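How I Fold Slippery Gym Shorts

Posted Jan 4, 2024 by Liis Rätsep

I used to roll my athletic shorts into a ball and stuff them in a drawer (my mother would be horrified), but after a whole winter of digging for a matching pair I finally learned to fold them properly!
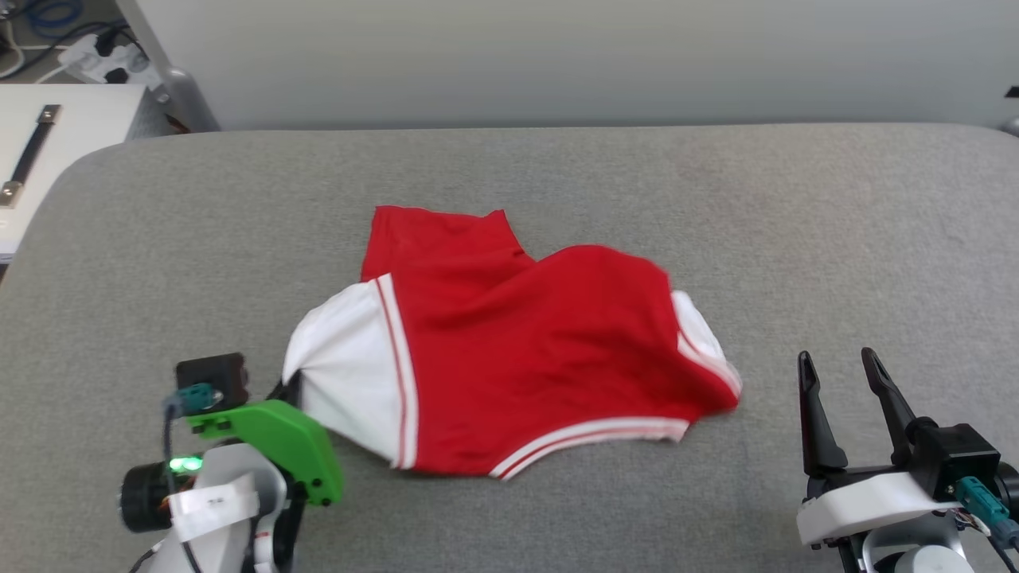

Reading time: 3 min

Start with a soft surface. Shiny fabric slides all over a bare counter, and a padded or felt-type cover grips it just enough.

Give the shorts one good shake and lay them front side up. Find the waistband first and pull it straight, then smooth down toward the hems with your palms. If yours have side panels, tug those out flat, they love to curl under.

Now fold one leg over the other, edges matched. Tuck in the pointy bit at the crotch so you've got a rectangle. Fold hem to waistband, then once more, and press the air out.
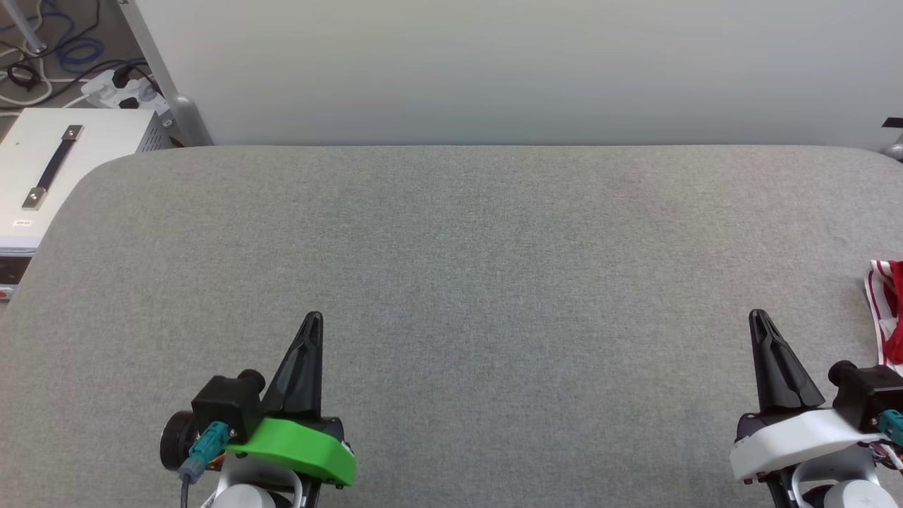 Plenty of room to spread out, with the red and white stripes off to the right.

Stack them on edge in the drawer, fold side up. Kyung-tae Jang wrote in to say he folds in thirds for deeper drawers, and I'm trying that in February with my running tights.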